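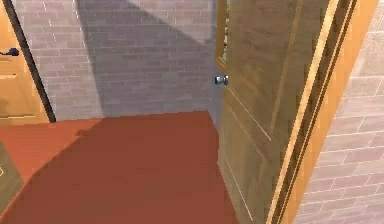 Sunday, knob day

Home | Diary | Bench notes | Links

Two grippers, one simulated room, and a whole afternoon of doors! I ran the Oton fingers first, then the Kruger, both on the round silver knob. The Oton pads are soft and wide, and I love how they settle onto a curve (even when my approach is sloppy). The Kruger closes faster but kept sliding off until I dropped the speed to 56 percent, and then it was lovely, really smooth through the whole turn.

Haven't touched the blue lever yet. Lotte thinks it'll be easy with either hand. I think the Kruger will hook it nicely from above. Must also try moving the light, with that big slanted shadow on the bricks I'd like to see what the wrist camera makes of it.

Comments (2)

Norbert Kubíček: Which controller? The Pedau one hated knobs when I tried it.

Eleri Samuel: Please do the lever next!!

Recent entries
Trukow arm, first wiggle
Softer pads for the Oton
Camera mounts, round 2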